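The Hand That Learned to Wait

By Cameron Tawhiri
October 26, 2018

I showed up at the Stalden lab expecting to be impressed by speed. Robots are fast, right? What I got was Thư Lưu sitting on a stool with cold tea, telling me her biggest result of the year was a hand that slows down.

She and Trinh Ngô call the method Lomaden, after the street where they shared a terrible apartment. The idea is simple enough that I followed it on the first try (this is rare for me). Most grasping programs pick a spot, go there, and squeeze. Lomaden goes most of the way, stops short, and takes another look from the wrist before it commits. If the second look disagrees with the first, it picks again.

"People do this in the dark with a glass of water," Trinh told me. "You reach, you sort of hover, then you close." 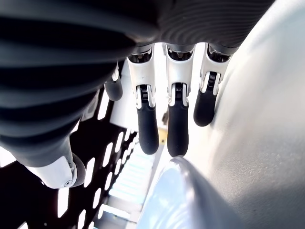 The hover costs time, and Trinh was quick to say so. Each one adds nine-tenths of a second, an eternity if you're packing boxes. But over 2891 attempts this past March, the misses they hated most — the fingertip that clips something and sends it rolling — dropped to 10. The old program had racked up that many before lunch on day one!

Shiny and see-through things were the whole point, by the way. Cameras are awful at them. Glare moves when you move, so a plan made from across the table can be off by a finger's width once you get there. Looking again up close fixes a lot of that, and Thư thinks 25 percent of the hovers could be skipped once the program learns which objects deserve them.

I asked what still goes wrong. "Soft bags," they said together, and Thư got up to make more tea.

Contact the features desk | Copyright 2018 Rudton Magazine | Back to top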